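Giltura Hand-Held Gripper: Set-Up Guide
May | Grellham Documentation

4. Comparing finger sets on soft goods

This section covers the two-gripper fabric trial. Complete calibration (section 3) on both units first.

4.1 Lay one garment flat on a woven mat or similar matte surface.
4.2 Hold the first unit level behind the waistband or hem, fingers open.
4.3 Confirm that both fingers are in view and stand parallel.

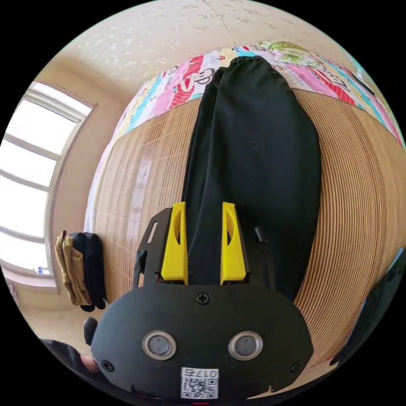
Fig. 4-1. Unit 017, fingers apart, black trousers on mat.

NOTE: Dark fabric lowers contrast. Set exposure gain to 100 before recording.

4.4 Close the fingers on the fabric. Do not squeeze past the trigger stop.
4.5 Bring the second unit in from the right and keep its tip clear of the first unit's side struts. 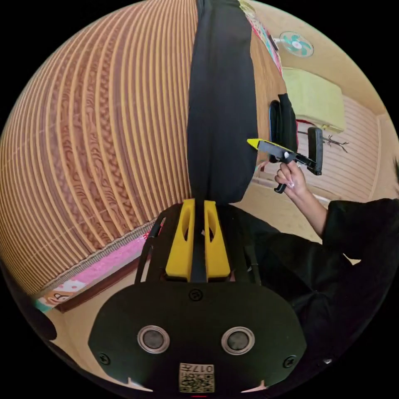 4.6 Hold for 272 frames, then release. Repeat with the Skurnalitz finger set and log each run under its own name.

CAUTION: Do not loosen the housing screws to change fingers. Remove the fingers at the mounting plate only.

4.7 Check the log in Woo. A full trial contains 1,959 frames. Discard any shorter trial and repeat from 4.1.

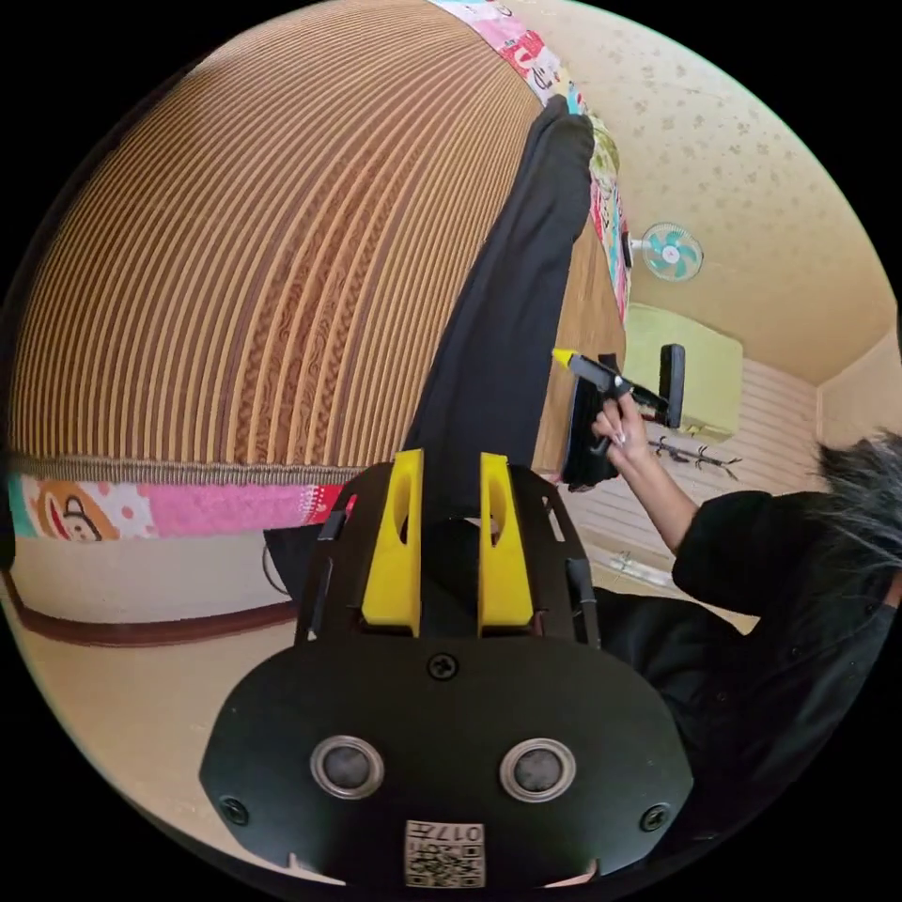
Fig. 4-3. Second unit raised in the operator's hand, seen from behind unit 017.

4.8 Power down both units before storing.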